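Speaker notes — Living with a wire covering line
Shop floor session, Osholm

Okay, mic check, water, clicker. Wait until the people at the back have found chairs.

Hi everybody. I run covering and enameling machines at Trillberg, and before that I ran them at a place half the size with machines twice the age. I was asked to talk for 23 minutes and I have 15 slides, so if I start telling the story about the goat, please wave at me.

Slide 1 is just the title. Move on.

Slide 2. Show of hands: who here has a paper covering line? Who has one they like? (Pause. Let them laugh or not.) Mine is a Lorkar with two heads, and I like it a lot more than I did in July. Most of this talk is how we got from there to here.

Slide 3. The July problem. We were getting gaps in the paper lap on flat copper, always on the second layer, always near the end of a reel. We blamed the paper. Then we blamed the new paper. We sent 3,000 meters back to scrap before somebody put a hand on the brake of the pay-off stand and felt it grab and let go, grab and let go. A brake pad! Everything after it on the line was doing its job perfectly and wrapping paper onto a wire that was jerking along like a bus in traffic.

Say this slowly: start at the pay-off. Every time. Walk the wire in the direction the wire goes.

Slide 4. Tension. I don't want to give you a magic number because your conductor isn't my conductor. What I do is write down the setting on a good day. If you only have settings from bad days, you have a very accurate record of how to make scrap. We keep ours on a card clipped to the control cabinet — size, paper width, head speed, line speed, brake setting, initials.

Slide 5. Head speed. Our heads will happily turn faster than we let them. We hold them at 300 rpm on the narrow paper and we get more good wire by the end of the shift than we did flat out. Somebody will ask about this. Answer: yes, the boss complained, and then he saw the scrap sheet.

Slide 6. Paper pads. Store them flat, keep them in the bag, open the bag when you need it. I know you know. We had a pallet of them standing on edge next to the dock door all winter. 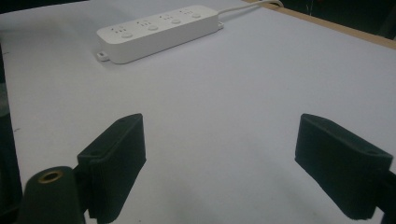
Page last changed: 25/12/2025

Slide 7. Guides and dies. Bring the worn one from my bag and pass it around. (Get it back this time.) You can't see the groove very well, but everybody can feel it with a fingernail. That groove was putting a scratch on one edge of the strip, and the scratch was lifting the paper. If you run aluminum after copper, clean the guides in between, properly, with a cloth, and look at the cloth.

Slides 8 and 9. Bearings. I'm going to go quickly here. We grease by hours run, and the hour meter is at eye level now, where before it was down behind the guard and you had to kneel on the concrete to read it. Guess how often it got read.

Slide 10. The capstan. Two wraps or three? I've heard grown adults shout over this. We use three on the small sizes and I'm open to being told I'm wrong at the coffee break.

Slide 11. Take-up and traverse. Set the pitch for the size you are running today. If the wire is climbing at the flange, stop and fix it — don't stand there poking it with a stick of wood. (I've got the stick. Hold up the stick.)

Slide 12. The Testa tester. We bought it secondhand for checking the covered wire before it leaves, and it paid its way in a month. Sample at the start of the reel and at the end. The end is where our trouble was, remember slide 3.

Slide 13. Goat story if there's time. There won't be time.

Slide 14. What I would still like: a paper break sensor that doesn't trip when someone sneezes, and guards that one person can lift. If anybody from Lorkar is in the room, hello, I'm very friendly, come and find me.

Slide 15. Questions. If it goes quiet, ask them how they train new operators. Ours spends the first week on the pay-off end and doesn't touch the heads until week two.

Leave the setting cards on the table by the door so people can take one.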